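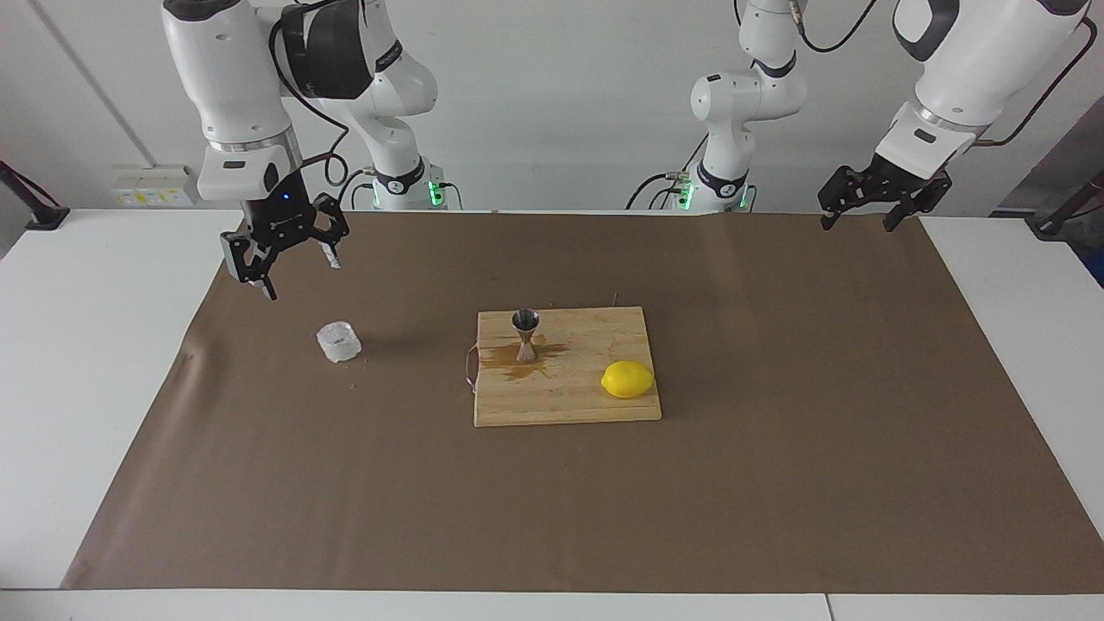 The Town That Dries Its Own Apples

The road into Lamont climbs for 12 miles and then gives up. It becomes gravel at the last bend, and after that you drive slowly between stone walls with the window open, and if it is the right time of year you smell the smoke before you see any house. It is sweet smoke, from pear wood and apple wood. I came for the first time in December, when the drying was almost finished, and I was told by everybody that I came too late.

I did not mind to be late. The orchards were bare and the ladders were put away, but in the drying houses the last trays were still on their racks, and people had time to talk.

A drying house in this valley is a small building with thick walls and a low door. The fire is outside, in a pit under the back wall, and a stone channel brings the heat below the floor. Inside there are wooden racks up to the roof. The fruit lies on them in slices, or in halves, and it stays there for two days or sometimes three. Someone must visit the fire during the night. In most families this job belongs to the oldest person who still sleeps badly.

There were once 342 of these houses in the valley, according to a tax list that hangs in the town hall. Now 22 are in use. The others became garages, chicken houses, one very small chapel, and in several cases a pile of stones with a plum tree growing in the middle.

The decline has an ordinary history. Sugar became cheap, then roads became good, and fresh fruit from the south arrived in winter. Dried apples were the food of grandmothers. The young people I met remember them as something hard that you found in a coat pocket. One woman told me she was ashamed of them at school, where the other children had chocolate. She now dries more fruit than anyone on her street and sends it to her son in the city, who asks for it every year and complains when the bag is small.

The apple that made the town known is called Liltska. It is not a beautiful apple. It is flat, with rough skin near the stem, and when you eat it fresh in October it is so sour that your ears move. But it has little water, and the heat changes it completely. A dried slice is dark gold and tastes of honey, a little of tea, and of the smoke. You can buy sweeter apples and dry them, and many people do, but they come out flat in taste, like paper with sugar.

Liltska trees grow slowly and need perhaps ten years before they give a serious harvest. This is the problem for anybody who wants to plant them today. In the last count the valley had 2451 of these trees, and a good part of them are older than their owners. I walked through one orchard where the trunks were hollow and you could put your whole arm inside. They still give fruit. The owner puts straw around them before the frost, and he speaks to them in a tone I would use for a difficult uncle.

On the main square there is a shop with the name Grindari painted above the door. It sells dried fruit by weight, and also flour, candles and rubber boots. The mixed bag has apple, pear and plum, and is tied with string. I asked which fruit was the best this year and the answer was the pear, because of the dry September. Then another customer disagreed, and the discussion continued for so long that I bought all three and sat down near the stove.

What do people do with it? In Lamont they do not eat it much as a snack. They cook it. The pears go into the pot with smoked pork and beans. The plums are boiled with cloves and served cold. For the apples there is a dish called Inum, which every house prepares and no two houses prepare in the same manner. The slices are soaked overnight, then baked under a cover of barley and sour cream until the top is brown. Some add onion. I ate it with onion and I ate it without, and I will keep my opinion to myself, as I would like to be invited again.

The soaking water is never thrown away. It is warmed in the morning and given to the children, or to a visitor with a cold — I had one by the third day. It tastes like weak cider, and you hold the cup with both hands.

Whether the drying will continue is hard to say. Wood is expensive, and the walls need repair every spring. Two families share one house now and take turns at the fire. A younger couple has built new racks in a house that was closed for many years, and their first apples came out too black on the lower trays. The neighbors bought them anyway, for the pot.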